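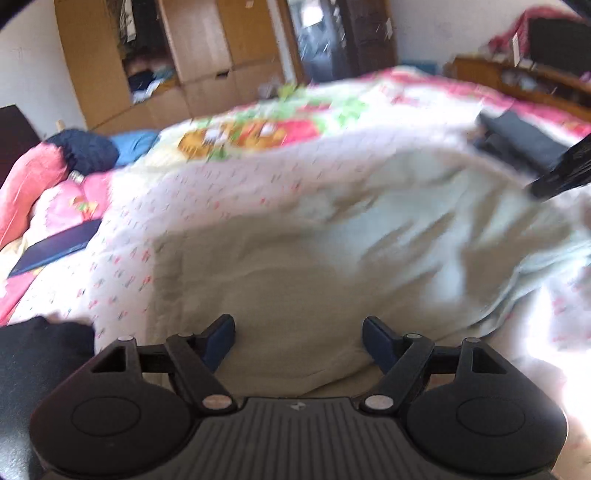

Bontu Chala replied that it was most likely the tariff clock and asked me to read the time off the meter before touching anything else. Fair enough, I'd skipped that bit! So, for anyone following the ticket, I've gone through the lot again and I'm writing it up as I go.

The problem as first reported: storage heaters stone cold every morning, and a bill from Skokwood that came out £150 higher than the one before. Hot water fine. No tripped switches, no funny smells.

Meter clock. Press the blue button twice and the time comes up. Mine said 19:42 when my phone said 16:42, so it's running 3 hours fast. Bontu, you were right and I owe you a pint.

Input dials. Both heaters were turned up to 5, output on 2. I've left those alone.

Off-peak switch at the fuse box. On. I turned it off and on again anyway (you've got to, haven't you) and it made no difference.

Now, what I can't work out is why a fast clock would leave the heaters cold. I'd have thought they'd just charge up earlier in the evening and run out of puff sooner. The bedroom one is barely warm even at midnight, and I've been sleeping in a jumper since January.

Update, Feb 27, 2022. Amanuel Lencho from the Sustcombe office rang back. He reckons there are two separate faults: the clock, which their side has to reset, and a thermal cut-out in the bedroom heater, which is mine to sort. There's a little reset button behind the front panel, apparently, but he said to isolate it at the wall and get an electrician to do it, as the bricks inside can stay hot for ages. Not that mine have been hot lately.

I've got someone booked for the heater and a new reference number for the meter. Amanuel has also put a note on the account so the last bill gets looked at once the clock's been done.

Please leave this one open for now. The living room heater did come on last night, a bit, and I'll post the next set of readings when I've got them.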